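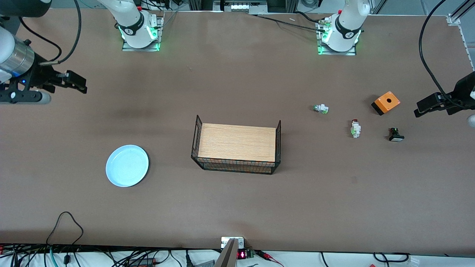
Figure 9.1 White robot arms mounted at a brown work table.

Chapter 9
Rights Issues and the Adjustment of Share Prices

After studying this chapter, you should be able to:
Define a rights issue and distinguish it from a public offering.
Calculate the theoretical ex-rights price and the value of a right.
Compare the position of a shareholder who subscribes, sells, or takes no action.
Adjust a historical price series for the effect of a rights issue.

Key terms
Cum-rights, ex-rights, record date, subscription price, subscription ratio, theoretical ex-rights price (TERP), fractional entitlement, renounceable right, standby underwriting, adjustment factor

9.1 Introduction

A company whose shares are already listed can raise further equity in several ways. Chapter 8 dealt with offerings made to the public at large. This chapter deals with offerings made first to existing shareholders, in proportion to the number of shares each one holds. Such an offering is called a rights issue.

The proportional basis of the offer protects existing owners from dilution. If new shares are sold to outsiders, the percentage held by each existing owner falls. If those shares are sold below the market price, value also passes from the old owners to the new ones. A rights issue allows each holder to maintain a percentage interest by subscribing. Where the rights are renounceable, a holder who does not wish to subscribe may sell them to another investor.

The following sections use one continuing case. Clodis is a listed manufacturer with 64 million shares outstanding. The shares trade at $38 immediately before they go ex-rights. Clodis announces a one-for-four rights issue at a subscription price of $28. Taxes and transaction costs are ignored until Section 9.6.

9.2 Terms of the Offer

Three terms define a rights issue: the subscription ratio, the subscription price, and the timetable.

The subscription ratio states how many new shares are offered for a given number of existing shares. In a one-for-four issue, each block of four existing shares carries the right to buy one new share. Clodis will therefore issue 16 million new shares if the offer is fully subscribed, and gross proceeds will be $448 million.

The subscription price is normally set below the current market price. If the market price fell below the subscription price before the offer closed, an investor could buy shares more cheaply in the market and would have no reason to exercise the right.

The timetable identifies the record date, the ex-rights date, and the closing date for acceptances. Shares bought before the ex-rights date are bought cum-rights and carry the entitlement. Shares bought on or after that date do not. In the Clodis case the subscription period is 15 trading days.

9.3 The Theoretical Ex-Rights Price

On the ex-rights date, the share price should fall to reflect the separation of the right from the share. The expected price after separation is the theoretical ex-rights price. It is calculated as a weighted average:

TERP = (N x P + S) / (N + 1)

where N is the number of existing shares required to buy one new share, P is the cum-rights price, and S is the subscription price. For Clodis:

TERP = (4 x $38 + $28) / 5 = $36

The right to buy one new share has a theoretical value equal to TERP minus the subscription price, or $8. Expressed per existing share, the value is $2. This equals the difference between the cum-rights price and TERP.

The formula assumes that the proceeds are invested at a net present value of zero and that the announcement conveys no new information. Observed prices depart from TERP when either assumption fails.

9.4 The Position of the Shareholder

Consider a holder of 175 Clodis shares, worth $6,650 cum-rights. The entitlement is 43.75 new shares. Under the terms of the offer, entitlements are rounded down to the nearest whole share, and fractions are sold by the company for the benefit of the holders.

Case A: Full subscription. The holder pays $1,204 for 43 new shares and receives $6 for the fraction. The holding is now 218 shares at $36, or $7,848. Deducting the payment and adding the $6 gives $6,650.

Case B: Sale of rights. The entitlement is sold for $350. The original shares are worth $6,300. Total wealth is again $6,650, but the percentage interest has fallen.

Case C: No action. If lapsed rights are not sold on the holder's behalf, the holder keeps shares worth $6,300 and loses $350.

9.5 Does the Discount Matter?

Suppose that Clodis instead raised the same $448 million through a one-for-two issue at $14. TERP would be $30, and each right to buy one new share would be worth $16. A holder who subscribed in full or sold the rights would still have net wealth of $6,650. The size of the discount does not alter the wealth of a holder who acts. It does increase the loss of a holder who takes no action.

A deep discount also lowers the probability that the offer will fail, which reduces the need for standby underwriting. Case Study 9A compares the underwritten issue by Sternel with the deeply discounted, non-underwritten issue by Montecinos. Case Study 9B examines Nenier, whose rights were not renounceable.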